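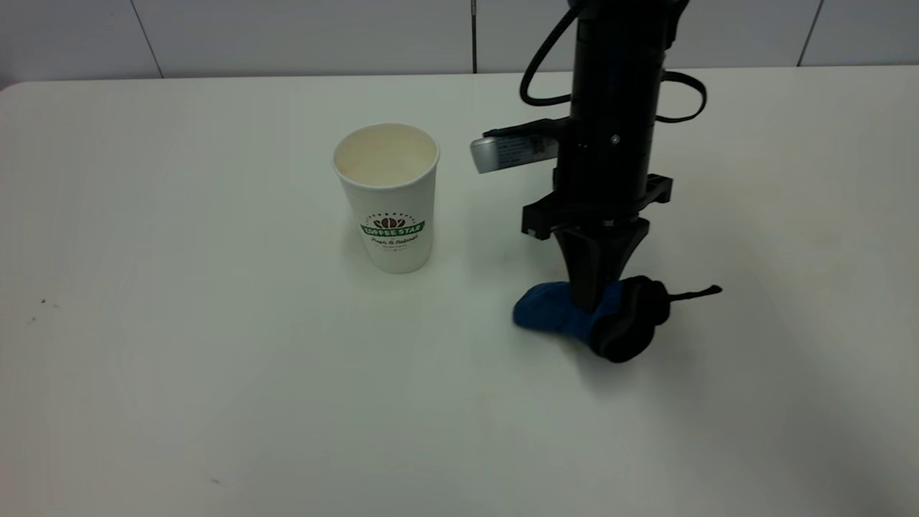

About Olside

Olside is a coffee roaster and training school. We roast for cafes, offices and a few grocery stores, and we teach people how to make coffee for a living. The roastery is at the front of the building and the classrooms are at the back.

How we started

Ryszard Jabłońska and Annelies Reisinger opened the business with one small roaster they called Żak. It handled 5 kilos at a time, and for the first two winters it was the only machine we had. Ryszard did the roasting and Annelies drove the deliveries. Most early customers were cafes within a short drive, and several of them asked the same thing: could we come in and show the new staff how to steam milk?

We said yes often enough that it became a second job. Annelies had taught high school chemistry before this, so she wrote down what she was teaching and turned it into a proper course. The school opened the following April. Żak is still in use for sample roasts.

What we roast

We keep two blends all year. Ornenlow is a medium roast meant for drip and batch brewers. Dradulov is darker and goes mostly to espresso bars. Single-origin coffees change with the season, and the current list is on the shop page.

We roast Monday through Thursday. Wholesale orders placed by noon go out the next working day. Bags carry the roast date, and we don't sell anything to cafes that is more than 11 days old. Older bags go to the classrooms for milk practice.

The school

Our main course runs for 30 hours and covers grinding, espresso, milk, brewed coffee, cleaning and basic food safety. You don't need any experience. We also run a one-day class for home brewers and a short course for cafe managers on ordering, waste and scheduling.

So far 585 people have finished the main course. Some now run their own places, and some found out that early mornings were not for them — that's useful to know before you sign a lease.

Class fees include coffee, milk and a printed workbook. Please wear closed shoes. There is street parking on the north side of the building, and the bus stops at the corner.

Who works here

Ryszard Jabłońska — co-founder, head roaster
Annelies Reisinger — co-founder, runs the school
Mohandas Annamalai — green coffee buying and quality
Cherry Mae Padilla — lead instructor, espresso and milk
Nuwan Liyanage — wholesale accounts and equipment service

Mohandas joined us from a tea importer and set up the tasting room. If you are a wholesale customer and something tastes off, he is the person to ask for. Please have the roast date from the bag ready when you call.

Buying from us

New wholesale customers can book a tasting with Nuwan. We'll brew both blends and whatever single origins are in that week, and talk through grinder settings for your equipment. There is no minimum order for the first month.

Visiting

The front counter is open weekdays from eight to four for beans and brewed coffee. School office hours are nine to three. For course dates, see the calendar page or call the office.

Page last updated 2021-08-10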